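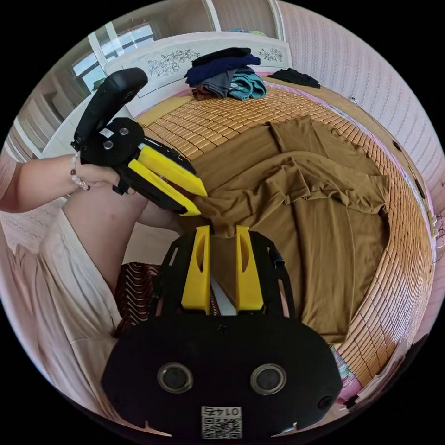
Dirora: listas de ingredientes de esmaltes y tratamientos de uñas

Versión 2

Contenido

Dirora es una colección de fichas de producto para uñas: esmaltes de color, bases, capas de acabado, endurecedores, aceites de cutícula y quitaesmaltes. Cada ficha recoge la lista de ingredientes declarada en el envase, transcrita y normalizada a nomenclatura INCI, junto con los datos de etiqueta que permiten distinguir un producto de otro.

La versión 2 contiene 3.040 fichas y 617 ingredientes normalizados. Sustituye por completo a la anterior. Los identificadores de ficha se conservan; los de ingrediente no, y quien tenga cruces guardados debe rehacerlos con el fichero equivalencias.csv.

Ficheros

productos.csv – una fila por ficha
ingredientes.csv – una fila por ingrediente normalizado
composicion.csv – relación entre ficha e ingrediente, con posición en la lista
equivalencias.csv – identificadores de ingrediente de la versión 1 y su correspondencia actual
variantes.csv – grafías encontradas en etiqueta y forma normalizada asignada
CAMBIOS.txt – registro de modificaciones

Todos los ficheros están en UTF-8 sin BOM, con punto y coma como separador y comillas dobles en los campos de texto. El separador decimal es la coma. Los campos vacíos significan que el dato no figuraba en la etiqueta; el valor ND se reserva para datos presentes pero ilegibles.

Campos de productos.csv

id_ficha: identificador estable, entero.
linea: línea comercial. Los valores admitidos son Hestton, Halim y Brinance.
categoria: esmalte, base, acabado, endurecedor, aceite, quitaesmalte.
tono: nombre del tono tal como aparece impreso. Vacío en productos sin color.
volumen_ml: contenido nominal.
pao_meses: periodo después de apertura.
idioma_etiqueta: código de dos letras del idioma del que se transcribió la lista.
lista_original: transcripción literal, incluidas erratas.
puede_contener: transcripción del bloque introducido por «may contain», «puede contener» o el signo +/-.
revision: S si la ficha pasó por doble lectura, N en caso contrario.

Campos de composicion.csv

id_ficha, id_ingrediente: claves.
posicion: orden en la lista, empezando por uno.
bloque: P para la lista principal, V para el bloque variable de colorantes.

La posición solo tiene sentido dentro del bloque P. Los colorantes del bloque V se numeran en el orden impreso, pero ese orden no informa sobre la cantidad. Tampoco debe interpretarse el orden de los ingredientes presentes por debajo del uno por ciento, que el fabricante puede declarar como prefiera una vez citados los demás.

Procedimiento de transcripción

La lista se copió a mano desde el envase exterior cuando lo había y desde el frasco o la etiqueta desplegable en los demás casos. Una segunda persona leyó la transcripción frente al mismo envase y marcó las discrepancias, que se resolvieron antes de normalizar. Las fichas con revision = N son las que entraron en la última tanda, en abril, y no han tenido esa segunda lectura.
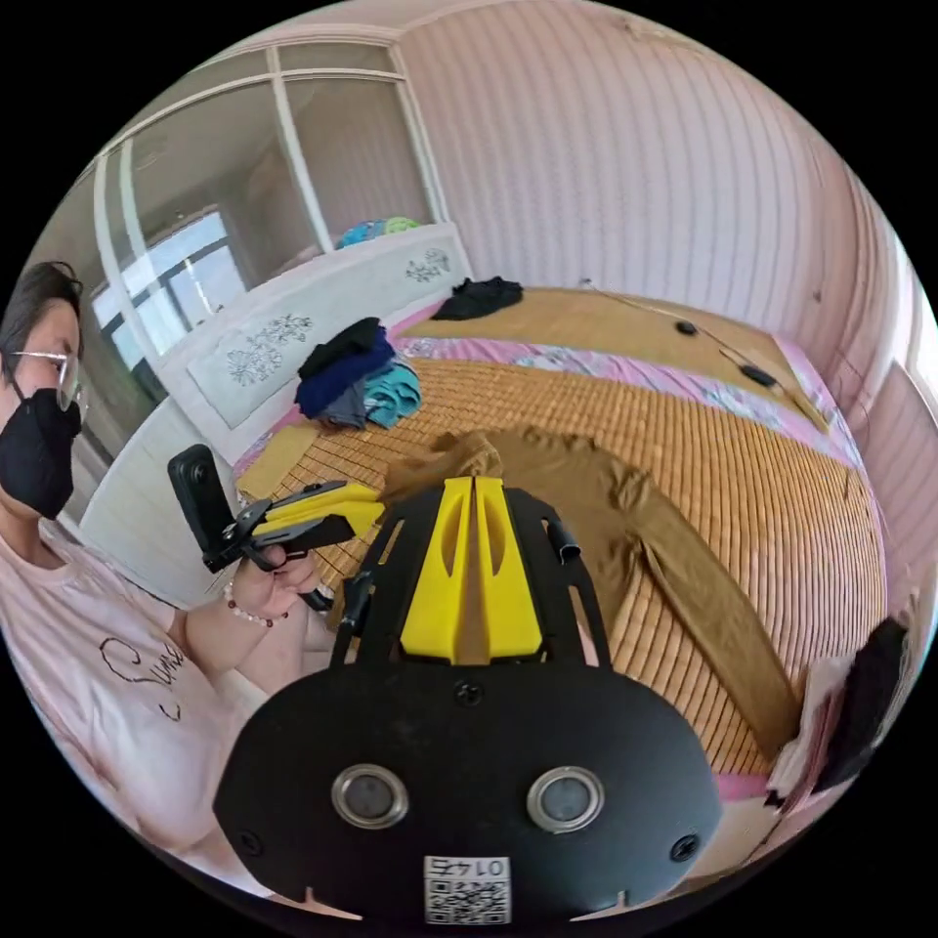 Persona sentada de perfil, junto a una pinza manual negra con pieza central amarilla.

No se corrigieron erratas en lista_original. Las más frecuentes son espacios perdidos («ETHYLACETATE»), guiones de corte de línea conservados por la imprenta y números de índice de color sin el prefijo CI. Las formas corregidas están en variantes.csv, con el recuento de apariciones de cada grafía.

Normalización

1. Se pasa el texto a mayúsculas y se eliminan los espacios repetidos.
2. Se separa la lista por comas, respetando las que forman parte del nombre químico (por ejemplo, en «1,2-HEXANEDIOL»).
3. Se busca cada elemento en variantes.csv.
4. Lo que no aparece se resuelve a mano y se añade a la tabla.

Los nombres dobles separados por barra, habituales en agua, perfume y extractos vegetales, se reducen a la primera forma inglesa. Así, «AQUA/WATER/EAU» queda como WATER. Los colorantes se registran siempre por número CI; cuando la etiqueta da solo el nombre común, se añade el número y se anota con un asterisco en la columna origen de variantes.csv.

NITROCELLULOSE y CELLULOSE ACETATE BUTYRATE se mantienen separados aunque algunas etiquetas los citen juntos entre paréntesis. TOSYLAMIDE/FORMALDEHYDE RESIN y TOSYLAMIDE/EPOXY RESIN son también entradas distintas, y conviene comprobarlo antes de hacer búsquedas por subcadena: una consulta por «FORMALDEHYDE» devuelve la resina y el compuesto libre mezclados.

Usos previstos

Estudio de frecuencias de disolventes, plastificantes y resinas por categoría. Comparación de reformulaciones de un mismo tono. Prueba de analizadores de listas INCI, para lo que se recomienda lista_original como entrada y composicion.csv como referencia. El script muestra.py extrae 1.000 fichas con semilla fija y sirve para pruebas rápidas.

Usos desaconsejados

El conjunto no contiene concentraciones y no permite estimarlas. No debe emplearse para decidir si un producto es apto para una persona con alergia a acrilatos, a resinas o a perfumes: las fórmulas cambian sin que cambie el nombre del tono, y la única referencia válida es la etiqueta del envase que se tiene delante. Tampoco sirve para comprobar el cumplimiento normativo de un producto.

Limitaciones conocidas

La cobertura es desigual. Halim tiene muchos más tonos que las otras dos líneas, y cualquier recuento global refleja sobre todo sus fórmulas. Se aconseja agrupar por línea o, al menos, contar una sola vez las fichas con bloque P idéntico. El campo grupo_formula, previsto para eso, no está en esta versión.

Los esmaltes de gel con lámpara quedan fuera, igual que los sistemas de polvo y los adhesivos para uñas postizas. Algunas bases de Brinance se venden como aptas para ambos sistemas; se han incluido con categoria = base y sin más distinción.

En los quitaesmaltes el campo pao_meses falta con frecuencia. Los tonos con nombre repetido dentro de una línea se distinguen solo por id_ficha, y en Hestton hay varios casos en los que dos frascos del mismo nombre llevan colorantes distintos. No se ha podido determinar si son reformulaciones o errores de impresión.

Los códigos de lote no se publican.

Cambios respecto a la versión 1

– Identificadores de ingrediente nuevos.
– Bloque variable separado de la lista principal.
– Añadido idioma_etiqueta.
– Eliminado precio, que mezclaba promociones y precio de catálogo.
– Corregida la asignación de CI 77891 y CI 77947, intercambiados en parte de las fichas de Brinance.
– Los extractos vegetales conservan la parte de la planta (hoja, semilla, fruto).

Comprobación de integridad

Ejecutar comprobar.py en la carpeta de los datos. El programa verifica que no haya claves huérfanas en composicion.csv, que las posiciones sean consecutivas en cada bloque y que toda grafía de lista_original tenga entrada en variantes.csv. Termina sin mensajes si todo es correcto. Un aviso sobre «PARFUM (FRAGRANCE)» en sistemas con separador de listas distinto puede ignorarse.

Mantenimiento y contacto

Responsable: Azlan Govindasamy. Las correcciones se envían como fila completa de productos.csv, con el id_ficha afectado y una fotografía legible de la etiqueta. Las propuestas de ingredientes nuevos deben indicar la grafía exacta y la categoría del producto en que aparece. Las correcciones aceptadas se incorporan a la versión siguiente y se anotan en CAMBIOS.txt con las iniciales de quien las envió.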